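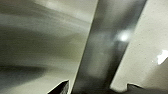 Figure 1. Dark grey metal surface with a small bright highlight.

Reuse of a vacant shop unit as a shared food hall: Staten Street
Student project report, Elango Namboodiri
April 2020

1. Scope

The report considers whether the former Bridico furniture shop on Staten Street could be converted to a food hall with several small kitchens and one shared seating area. The unit has been empty since October. Structural work and the cost of the lease are outside the scope. The study covers layout, extraction and the likely mix of traders.

2. Existing unit

The shop has two floors, with the customer entrance on the street side and a goods door at the rear. The upper floor was used for storage and has no public stair. For this reason only the ground floor was considered for seating. Drainage runs along the rear wall, so kitchens placed at the front would need raised floors or pumped waste – both were ruled out at an early stage.

3. Proposed layout

Three kitchens are placed against the rear wall, each with its own counter. Seating for 70 was tested first. This left the route to the goods door too narrow for a loaded trolley, and the number was reduced to 49. The bar is kept apart from the food counters so that the two queues do not cross.
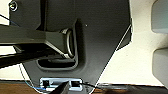

The reduced layout also gives space for a tray return point next to the wash-up room. In the first version trays had to be carried back past the main queue. Moving the return point shortened the staff route and removed one door.

4. Traders

Two local businesses were interviewed. Menon sells South Indian breakfasts from a market stall and would need a flat griddle and cold storage. Clokel bakes off site and would need only an oven for reheating. Both preferred a short licence to a full lease. Neither wished to manage its own seating or cleaning.

The third kitchen is left for short lets – its extraction is sized for frying, the heaviest use expected.

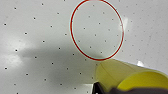
Figure 2. White surface with black dots and a transparent ring, red at the outer rim.

5. Further work

Noise from the extract fans at the rear has not been measured. Opening hours were assumed to be the same for all kitchens, and the layout should be checked again if Menon opens for breakfast while the bar is closed.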